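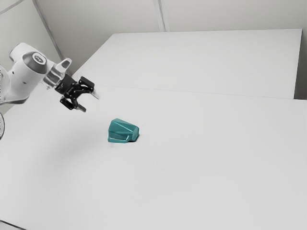

Grupo de Utilizadores de Automação e Manipulação · Fórum de ajuda

Endireitar uma caneca tombada: já é viável fora do laboratório?

Fadime Kılıçarslan
18 de fevereiro

Estou a avaliar se um braço com garra de dois dedos consegue arrumar a loiça de uma copa de escritório. A maior parte do ciclo funciona em simulação: localizar, pegar, pousar na prateleira. O caso que falha é o da captura, com a caneca deitada e a asa junto ao tampo. A aproximação vertical fecha os dedos sobre o corpo, que é cónico, e a peça roda ou escapa para o lado mais estreito. Em 502 episódios com caneca tombada, 172 terminaram com ela de pé. Com a caneca já direita quase não tenho falhas.

O planeador é o Leka, sem alterações, e a malha da caneca é a que vem no pacote Illex, de poucas faces. Duas dúvidas:
- O problema é da geometria simplificada ou da estratégia de preensão?
- Alguém tem isto a funcionar numa cozinha real, sem operador?

nuno_bancada

Depende muito do atrito. Sobe o coeficiente e vê se melhora. Aqui usamos ventosa e não temos esse problema, mas são caixas.

Eleni Radulović

As duas coisas, com peso diferente.

Geometria. Uma malha facetada dá contactos em aresta. Os dedos apoiam-se numa linha em vez de numa superfície e o motor de física resolve isso com um binário que uma caneca lisa não teria. Substitua o corpo por um tronco de cone com mais divisões e mantenha a asa como corpo de colisão separado. Confirme também que a abertura da asa não foi preenchida pelo invólucro convexo; é um erro frequente na importação e impede qualquer pega pela asa.

Estratégia. Pegar por cima e rodar o punho em vazio exige uma folga que junto ao tampo raramente existe. Com a peça deitada, prefiro esta sequência:
1. Aproximar pelo lado da boca, com um dedo por dentro e outro por fora da parede.
2. Fechar com força baixa.
3. Subir o suficiente para livrar a asa.
4. Rodar até à vertical e descer até detetar contacto.
Se a boca estiver virada para a base do robô, empurre primeiro a caneca para a reorientar. Custa um ciclo e compensa.

Aumentar o atrito, como foi sugerido acima, melhora o número em simulação e nada mais.

Quanto à segunda dúvida: sem operador, não conheço nenhum caso que eu assinasse. Na oficina temos uma célula Nuline que endireita copos de ensaio, sempre do mesmo modelo e com iluminação fixa, e ainda assim pede intervenção em 7 turnos de cada 62. Numa copa há canecas de todos os formatos, restos de café e colheres lá dentro. Para carregar uma máquina com cestos normalizados, sim, já se faz. Para limpar uma mesa como as pessoas a deixam, ainda não.

Fadime Kılıçarslan

O invólucro convexo estava mesmo a tapar a asa. Corrigido. Vou testar a entrada pela boca e publico os resultados em maio.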